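3.2 What people kept in the third drawer

I'll admit I went into the Tonport interviews expecting to talk about kitchens. Instead, Tracey Tunstall and I spent most of April hearing about junk drawers — the string, the dead batteries, the keys to houses sold years ago. Our survey had 700 replies, and the word "useful" kept turning up beside things the owner had never used. Rowbotham's idea of "just-in-case" keeping fits pretty well here. 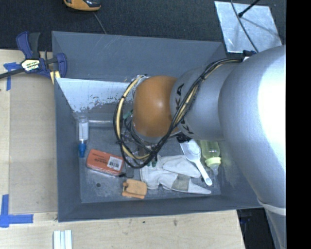 Figure 4. Small household and workshop items together in a gray bin.

Renters told us much the same, only with smaller drawers.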